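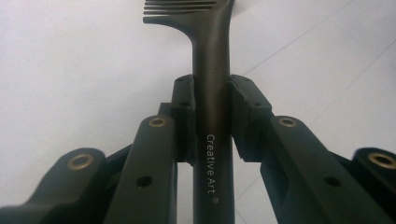
The comb, in the grip. August.

I was hired at Bustetstead to pick things up. That was the whole job, and when I told my sister she thought I was being modest, so she asked again at dinner, and I said no, really, they give me a gripper with a handle on it and I pick things up and put them down, and somewhere downstairs a computer learns how to do it from me.

"And they pay you?"

They did! Not a lot, but they paid on time, and there was a coffee machine.

Our group was called Rumico, which stood for something once. Anjani Entili ran it. The question she was chasing sounded so small that I was embarrassed for her the first week. She wanted to know if it mattered whether the person holding the gripper hesitated. Everybody else's method threw the hesitations out. You'd trim the recordings down to the clean part, the confident swoop, and train on that. Anjani wanted to leave the dithering in and see what the arm did with it.

So I dithered for a living. I did spoons, I did a shower cap, I did a glue stick that rolled. Then one morning I came in and there was a pick comb on the table, dark gray, with Creative Art printed down the handle in little pale letters, and I stood there with my coffee and couldn't start.

My mother had one. Hers was a different color and it had lost two teeth before I was born, but it was the same shape, that long handle you could get your whole hand around. She did my hair with it before school every day while the radio was on, and if I moved she'd tap me on the shoulder with the flat of it, once, like a conductor. I hadn't thought about that in I don't know how long. I'd kept her coat and her recipe cards and I had no idea where the comb went.

"You okay?" said Yurii Prokopenko from the next table.

"It's a comb," I said.

"It is," said Yurii.

The protocol was 290 takes per object. You squeeze, the pads come in on both sides, you lift, you turn the thing upright, you set it back down. With a spoon I could do them half asleep. With the comb I kept closing slowly. I'd come in on the handle and stop a little short of it, and breathe, and then close. I wasn't putting it on. I figured I'd get faster after lunch, and after lunch I was slower.

I did 65 that first day. Yurii had done two whole objects in the same time and was eating crackers.

I went and found Anjani to apologize, because I thought I'd wrecked her numbers. She was lying on the floor of her office with her shoes off (her back) and she listened to the whole thing from down there, the radio and the tapping and all of it.

"Don't fix it," she said.

"It's going to look terrible."

"Then it looks terrible. Go home, come back, don't fix it."

It took me four days to finish. Then the comb went in a drawer and they gave me a tape dispenser, and I forgot about it, or I told people I had.

The training took two weeks. They ran two versions on the arm downstairs, one that had learned from the trimmed takes and one that had learned from everything, pauses included, and each one got 15 tries at every object. Anjani let us all come and watch, and we sat on the steps like it was a ball game.

On spoons you couldn't tell the two apart. On the glue stick the trimmed one was a bit better, and Yurii took that personally in a good way, since the glue stick had been mostly his. Then came the comb.

The trimmed version went straight in, quick and sure of itself, and it knocked the handle sideways more than it caught it. Six out of 15. Anjani wrote it down and didn't say anything.

The other one came in over the table and slowed. It got to just short of the handle and it stopped. I knew that stop. I could have told you to the half second how long it was going to last. My chest did something and I grabbed the sleeve next to me, which belonged to Yurii. Then the pads closed and the comb came up and turned and stood there with its teeth in the air.

It did that 14 times. The one it missed, it missed because it waited too long and the run timed out, and I can't say I blamed it.

Anjani's paper came out to eight pages. There's a sentence on the fifth one that says "operator pauses before contact appear to carry useful information about alignment," and a bit after that it says more operators and more objects are needed, and I'm sure both are true. I've read that sentence more often than is healthy. I'm Operator 3.

I called my sister that night and told her about it, and she was quiet, and I could hear her dishwasher going.

"I've got Mom's comb," she said. "It's in my bathroom. I use it every day. Did you want it?"

I said no, she should keep it. Then I asked if she still did the tap, with her girls, and she said what tap, and I started to explain it to her.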